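My grandmother left Riltmont in the fall, with one suitcase and a letter for a cousin she had never met. I have been reading about the families who settled in Rankin, and I learned that almost 40 of them came from our valley. Most of the women found their first work in the laundries. Mercedes Apaza, who keeps the parish papers, showed me a wage book with 24 names in it. Three of them I knew from home.

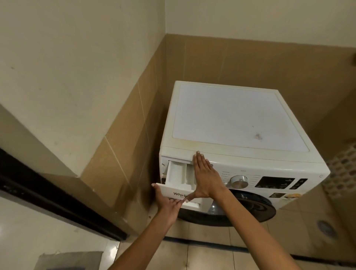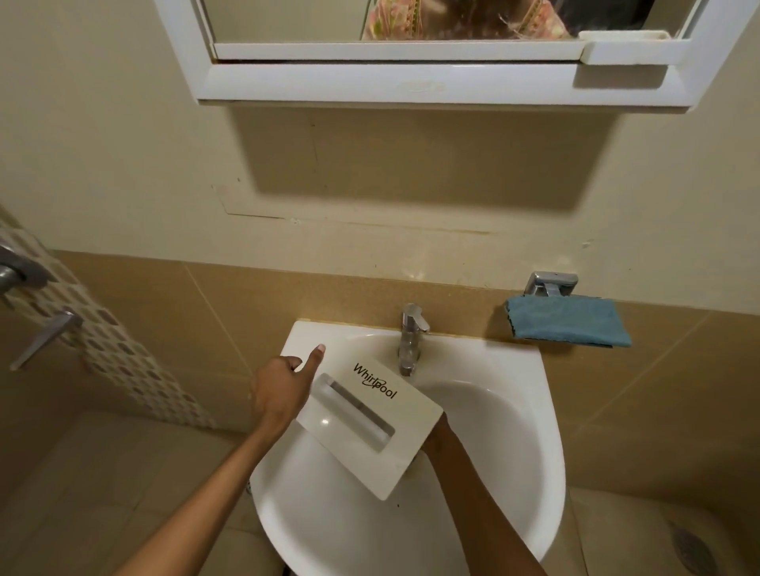
The detergent drawer of a Whirlpool washer, at the machine and over the washbasin.

I did not find my grandmother in the book. Mercedes thinks she could be under her cousin's name, because many newcomers did this at the beginning. In September I will go back and read the second box. If your family came to Rankin by the same road, please write to me.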